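Subject: Re: [rotau-club] towel folding, are we really doing this?

On June practice, Hanrahan team wrote:
> Is the towel task still on for Prarnstead? We have 16 demos
> and the corners are driving us nuts.

Yes, still on, and I'm so glad you've started! We did our first long session in the Stusedar lab and got to 200 demos before the pizza came. The goal is 700, split between the 2 teams, so please keep yours coming - even the ugly ones, just tag them.

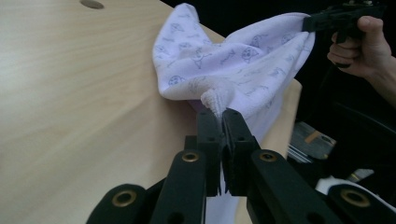 Both grippers on the cartoon towel, one at each end.

For the corners, try closing on a bit more cloth than you think you need. Our grip got so much better once we quit going for the very edge. Also go slow on the stretch, and keep the fingertips pointed at the fabric the whole way.

Can you bring a plain towel next time? I'd love to see how the model does without a print - could be great, could be a mess!

See you at 4 pm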